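**Fadwa Badawi** · Friday, March 15, 2024

1/ Limescale, as promised. I've been keeping notes on our kettle and the office urn since we moved into the Nunden building, and several of you asked for the numbers. 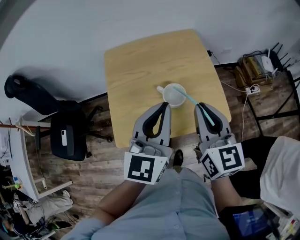
2/ Start with the water. Our supply report gives total hardness as 441 mg/l, expressed as calcium carbonate. That is very hard. Anything over 300 would get the same label, so the label tells you little. Look for the figure.

3/ Check the units before comparing with anyone else. Some reports give mg/l of calcium, some mg/l of calcium carbonate, some German degrees or Clark degrees. Calcium to calcium carbonate is a factor of 2.5. Half the arguments under my last thread were two people quoting the same water.

4/ What happens in the kettle: calcium and bicarbonate are both dissolved in the cold water. Heating drives off carbon dioxide, the balance shifts, and calcium carbonate comes out as a solid. It settles on the hottest surface first. In ours that is the base plate.

5/ This only removes the temporary hardness. Calcium held as sulphate stays in solution when you boil it. So boiled water from a hard supply is softer than it was, but it is still not soft.

6/ The film on black tea is related but separate. It needs calcium, bicarbonate, air at the surface and the tea itself. Lemon juice gets rid of it. Milk doesn't.

7/ Kettle: 3000 W, flat base, stainless. I descaled it fully at the start of February and then left it alone. Weighed dry and empty on the post room scales at the beginning and end of the month.

8/ Gain over February: 66 g. I expected less. Trinidad Espinoza repeated the weighing on her own scales and got the same figure to the gram, so I'm keeping it.

9/ Boil time for one litre did go up, but by so little that I can't separate it from the tap water being colder on some mornings. I should have logged the starting temperature. I'm logging it now.

10/ People often say scale doubles your electricity use. For an immersed or base-plate element this can't be right. The heat has nowhere much to go except the water. The element runs hotter and fails sooner. Gas boilers are another matter, as there the heat can leave by the flue.

11/ Descaling. Citric acid, two level tablespoons to a litre, warm. Leave for half an hour, pour away, rinse twice. Don't boil it: hot citric acid can leave calcium citrate behind, and that is harder to shift than what you started with.

12/ White vinegar works too. It is slower and the smell hangs about. Never mix either with bleach.

13/ Jug filters: we tried a Brunent for nine days. Scale in the kettle was visibly less at first and then I lost track of who was filling it from the jug and who from the tap. No result, and I won't pretend to one.

14/ The urn is a Pleletti and I can't weigh it, because it's plumbed in. The Rivadeneira engineer comes in spring and has agreed to keep whatever he scrapes out. Please don't switch it off at the wall before then, it loses the service counter.

15/ @ the person who asked about magnets on the pipe: I have one in a drawer. I'll fit it after the urn service and report the weights either way.

16/ Correction to 3/: German degrees to mg/l calcium carbonate is times 17.8. I put 18.7 in a reply yesterday. Reply deleted.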